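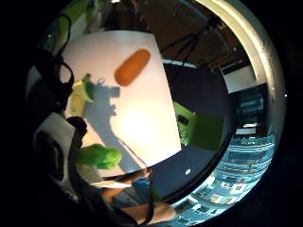
*Soft objects on the white worktable, shared workshop.*

Shared workshops have long kept rules for saws, lathes and soldering stations. Few keep any for the robots their members now build at the next bench. It is the position of this essay that they should, and that the rules ought to be written by people who have built at least one such machine and lived with its faults.

The case of the Brekska arm is instructive. It was assembled over one winter in the Sustusex workshop from salvaged motors, printed brackets and a controller board, at a total cost of 800 dollars. The builders kept a log, and the log is the most useful thing the project has produced. Of the first 40 entries, 28 concern cables, fasteners and power. Only 7 concern software. A member who arrives expecting to spend evenings on clever programs should be told this before joining.

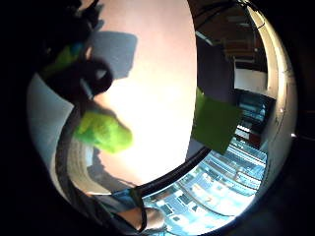 Lighting deserves far more attention than home builders give it. Most choose a bench by its distance from the outlet and fit the lamps afterward, wherever a clamp will hold. The results are poor. A bright white surface can wash out almost to nothing in the middle while a gray rectangular shadow falls across its upper part, and a program that looks for edges will find the shadow as readily as it finds the object. The Brekska log records two weeks spent adjusting thresholds before a member moved a lamp. A workshop that intends to host this kind of work should provide one bench with fixed, diffuse light, and should forbid members from rearranging it.

The choice of test objects is a related matter. Builders favor wooden blocks, which are cheap and behave well. Homes are full of things that do not behave well: sponges, socks, stuffed animals, half-empty bags. A machine that has handled only blocks has been tested for a life it will not lead. The Valente group, which shares the building, requires that soft items make up at least half of any trial set, and the requirement should be adopted more widely. It costs very little. A box of secondhand toys will serve for a year, provided that someone washes them.
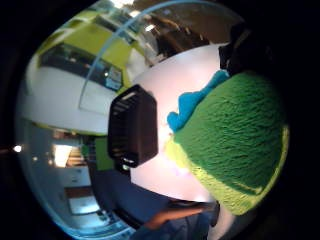
There remains the question of storage, on which opinion in the workshop is divided. One view holds that trial objects belong to the project and may be kept wherever the project is kept. The other, which this author shares, is that anything left on a common table past Friday evening should go into the common bin and be free for any member to use. Etellow, a smaller shop with less floor space, has followed the second rule since December and reports fewer disputes over tables.

Objections to written rules are familiar. Members say that a hobby should be free of paperwork, and that a small arm poses little danger. Both points have some merit. A single page posted at the bench would nevertheless answer most of what new builders ask: where the power cutoff is, which light may not be moved, how cables are to be tied, and who must be present when a motor is run for the first time. The draft now before the Sustusex membership runs to four pages and should be cut.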